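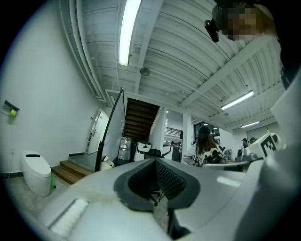 Test room, left wall: the toilet in its floor position, with the wall panel mounted above.

Semeck Brekano, floor-standing smart toilet
Reviewed by Aurelia Chiriac

The Brekano is Semeck's mid-range one-piece unit: bowl, heated seat, wash nozzle and dryer in a single body with no separate tank. It needs a cold water supply and a grounded outlet within reach of the power cord. We ran it for 200 flush cycles and then used it normally through May.

Installation
Sverre Nyberg did the fitting. The floor bolts go in from the side, and access on the wall side is tight. Dry-fit the body first and mark the base outline on the floor. The paper template in the box matched the holes. The supply hose is short, so check the valve position before ordering.

Body and cleaning
The outer shell is white and rounded, with few seams to trap dirt. A dark oval detail on the lid breaks up the white and shows dust sooner than the rest. We cleaned with a mild liquid cleaner and a soft cloth. Abrasive pads are ruled out by the manual.

Wash and dryer
Water pressure has five steps. Steps one and two are hard to tell apart; step five is stronger than most users will want. Nozzle position is adjustable and is stored per user. The dryer is slow and we stopped using it in the second week.

Flush
A full flush cleared the bowl on the first try in all 200 cycles. The reduced flush left paper behind often enough that we would not set it as the default. Refill noise is low, with a short click from the valve at the end.

Price and verdict
List price is $527, without fitting. Good bowl, good flush, weak dryer. Recommended where the outlet is already in place. Buyers who want a usable dryer should look at the next model up.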